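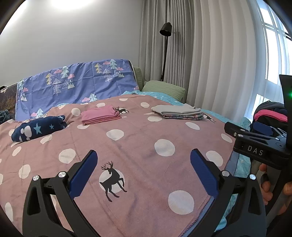
What do renters look at first? A report on reading rental listings
Uliana Mykhailiuk
Housing and Community Studies, final project
13/04/2023

I picked this topic for a pretty selfish reason. My roommate and I spent most of January hunting for an apartment in Bondgate, and by the end of it I had a folder full of saved listings and a very bad mood. When our instructor said we could study anything to do with housing, I figured I might as well get a grade out of that folder.

My question was simple: how much of what a renter needs to know is in the listing itself, and how much do you only find out by calling? I was thinking of the stuff that decides whether you can live there at all – total monthly cost, deposit, pets, parking, laundry, lease length, move-in date.

How I did it

I collected 105 listings for one and two bedroom apartments in Bondgate and Jurnia. I started with more, but I threw out the repeats (the same unit posted over and over with a slightly different title, which drove me nuts) and anything that was just a room in a shared house. Each listing got a row in a spreadsheet with a column for each of the things above, and I marked it "stated," "hinted" or "missing."

The "hinted" column was my own idea and I'm still not sure it was a good one. "Pets considered" went there. So did "close to laundry," which could mean down the hall or six blocks away! My classmate checked part of the sheet for me and disagreed with a bunch of my calls, so we went back and wrote down a rule for each column and I redid the whole thing. That took a weekend I hadn't planned on.

After that I called or emailed the landlords of the listings with the most gaps. I used the same short script every time and said up front that it was for a class.

What I found

Rent was nearly always there, which you'd expect. The deposit was the big one that went missing, and utilities were close behind. Plenty of listings said "some utilities included" and left it at that. When I asked, the answer was usually water and trash, with heat on the tenant. In an older building that makes a real difference to your month, and I would not have guessed it from the ad.

Jurnia listings were longer and chattier than the Bondgate ones, but they weren't any better at the basics. I read whole paragraphs about morning light and a farmers market and still couldn't tell if there was a parking spot. The most complete listing in my whole sheet was also the ugliest, all caps with hardly any punctuation. It had everything.

The highest rent in my set was over $2000, for a two bedroom in Jurnia. The pricier places did tend to state the lease length more often. I think that's down to management companies using a template, but I didn't record who posted each ad, so I can't back that up. I should have had a column for it.

Problems

Some landlords never wrote back, and I only tried each of them once. A few apartments were already gone when I called, and one man wanted to sell me on a different unit entirely (I let him talk, it was kind of interesting, but I left it out of the results). Also, I only looked at ads posted online. My aunt found her last two places from signs in the window, and none of those would show up in my data.

If I did it again I'd follow the same listings for a couple of months to see which ones get edited – a lot of them looked like they'd been patched up after people kept asking the same question.

The spreadsheet and the call script are in the appendix, with addresses and phone numbers taken out.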